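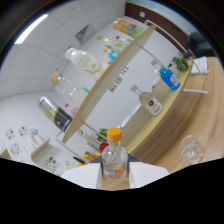 Figure 4. Hand-held gripper closed on a glass bottle with an orange screw cap, shelf task.

4.2 Construction and Use of the Hand-Held Tool

The hand-held gripper was built in the Olstead shared workshop, using only equipment available to ordinary members. All structural parts were printed on the workshop's two general-use machines, and the remaining hardware was bought from local suppliers. The total cost of parts was $116, excluding the camera. Finger shape received more attention than any other part of the design. Early fingers were narrow and held boxes well, but they allowed round objects to turn during a lift. The current version uses broad, flat pads that angle inward, and Figure 4 shows them closed on a clear glass bottle below its orange screw cap. Transparent objects of this type were included in the task set at the request of the Bakcombe group, whose earlier trials had been limited to opaque packaging.

Shelf tasks were performed with ordinary household goods. The shelf and the table next to it held bottles, a beverage can, drinking glasses and fresh produce, and the operator was free to choose the direction of approach. Items were not returned to fixed positions between trials. This decision made individual trials harder to compare, but it produced a wider range of wrist angles, including the steep tilt in Figure 4.

Operators completed 416 trials with the final fingers. A trial was recorded as a failure if the object slipped, fell or touched a neighboring item with enough force to move it. Seven trials were removed before analysis due to incomplete recordings. The finger pads were replaced once, after 3,000 open-and-close cycles on the bench, when wear became visible at the inner edges.

Part files and assembly notes were released in March 2020 under the project name Lornadwood. Changes made to the trigger linkage after that release are described in Section 4.3.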